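Unit 4 handout: Handling other people's things

Welcome back! Last time we covered speed limits near people. Now we get to my favorite part of the course – good practice for the objects themselves. The Starley lab rules fit on one page, and I'd like you to know them cold before the July practical.

Rule 1. Approach slowly. Drop to 40 mm per second once the fingers are within 30 mm of the object.
Rule 2. Set the force limit before the arm moves, never during a grasp.
Rule 3. Treat anything that can carry a name or number as private.

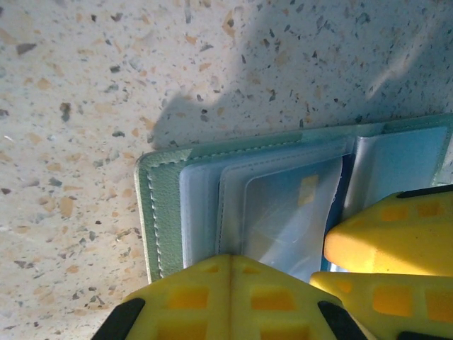
Rule 3 is the one students skip, and it's such an interesting one! Written standards say plenty about pinched hands and very little about what a wrist camera picks up along the way. Take an open card wallet with clear sleeves: a card's gold chip shows right through the plastic, so a printed name could easily show too. Check your recordings before they leave the lab machine, and blur anything readable. Glossy sleeves also throw bright reflections, so don't trust one view to tell you where an edge is – get a second angle first.

The Brornside log set has 2,366 grasps, of which 2,046 are cleared for class use. Please work only from the cleared ones.

For next time: read the Ellery checklist, sections 1 and 2, and write your own version of Rule 3 in plain words.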